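Testing a home robot build in simulation before you buy the second arm

Filed under: two-armed builds, software, May

If you have followed the earlier pages you now have one working arm bolted to a bench, a box of spare servos, and a strong urge to order the second arm. My advice is to wait a fortnight and do the job in simulation first. I say this as someone who doesn't much trust simulation. It will lie to you about friction and about cables, and it will flatter your code. It is still cheaper than a bent wrist.

This page covers getting the two-arm model into a room and having it carry a bowl of odds and ends across the floor without tipping it. I'm using Nisteck for the simulator and the Herkance controller scripts, as before. If you use something else the menus will differ but the order of work is the same.

What you need

A computer with a proper graphics card. Mine is old and copes if I shut everything else.
The arm files from the last page, with your own measurements in them.
A room model. I used one of the furnished living rooms from the Pacheco set.
A free evening. The instructions that come with the room say ten minutes. Ignore them.

Step 1. Check the arm files again

Open the arm file and compare every link length with the real arm, using a steel rule. The upper link on mine measures 370 mm from centre to centre. The file I downloaded had a different number, and everything looked fine until I asked the gripper to touch the floor. It stopped in mid-air and reported success.

Do the masses too. Kitchen scales will do. People skip this and then wonder why the simulated arm moves like a dancer and the real one like a garden gate.

Step 2. Mirror the arm

You want a left arm and you only have a right one. There is a Mirror command. Don't use it on the whole file, whatever the forum says, as it flips the shapes but leaves two of the joint limits pointing the old way. Mirror the shapes only, then type the limits in by hand:

shoulder_pan: swap min and max, change both signs
shoulder_lift: leave alone
elbow: leave alone
wrist_roll: swap min and max, change both signs

Save it under a new name. Move each joint from one end to the other with the slider and watch for parts passing through each other. If the forearm goes through the body, your collision shapes are missing, and you should go back to the previous page before doing anything else.

Step 3. Load the room

Load the room before the robot. If you do it the other way round the robot drops through where the floor is about to be, and you will find it several hundred metres down.

Pick a room with things in it. A bare grey floor proves very little, and I get suspicious of any demonstration that uses one. You want a few solid edges for an elbow to find, and some glass and bright patches to upset the camera.

Check the scale. Room sets are drawn by people who care about how a room looks, so put a block of known size next to a door and see whether the door is a believable height. My first room was off by enough that the robot could have walked under the table.

Step 4. Set up the bowl

Bowls are awkward. By default the simulator wraps a simple solid shape round any object, which for a bowl means it has a lid you can't see. Things placed in it will sit on top of nothing, or shoot out sideways. Go to the object settings, find the collision tab, and change the shape from hull to pieces. Start with 100 pieces. Going up to 200 made no difference I could find, apart from slowing everything down.

Put two small objects in and let them settle for a few seconds before the gripper closes. If they are still trembling after that, make the time step smaller.

Step 5. Grip and lift

Start with the right arm only. Keep the left one open and out of the way, and lower the grip force until the bowl slips. Then raise it by a third. The default force would crush a real bowl, but simulated glass doesn't break, so you get no warning at all. Write your number down and treat it as a guess until you have tried it on something plastic.

Run the lift from the robot's own camera as well as from the side. The side view always looks good. The robot's view tells you whether the gripper hides the thing it is supposed to be looking at.

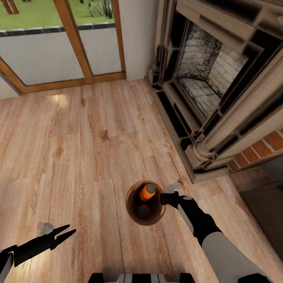 Simulated room, looking down: the right gripper has the glass bowl, the left is open.

Look at the contact points before you celebrate. Turn on the contact display and check that both fingers touch the bowl and that neither has sunk into it. A hold that depends on the finger being inside the glass will not survive the move to your bench.

Step 6. Run it many times

One good run means nothing. Set the script to shift the bowl a little at the start of each run and leave it going overnight. I did 496 runs, and the only figure I cared about was how many ended with something on the floor. Nuria Palacios, who shares the Nultholm workshop with me, says I should have varied the lighting too. She is probably right. I haven't done it yet.

Sort the failures by where the bowl started. If they bunch up on one side, suspect your joint limits from Step 2. If they are scattered everywhere, it's more likely grip force or the time step.

What this doesn't tell you

It doesn't tell you that the cable to the wrist will snag. It doesn't tell you how much the bench flexes with two arms on it, or how warm the shoulder servo gets after twenty minutes. The sleeve on a real arm bunches up at the elbow, while the simulated one is just a skin over the link and never gets in the way of anything.

I'd also be wary of anyone who says their code went straight from simulation to the bench with no changes. Mine needed slower lifts and a wider opening on the gripper, and that was with measured links.

If your runs are mostly clean and you still want the second arm, order it now. The next page deals with mounting plates and which bolts to throw away.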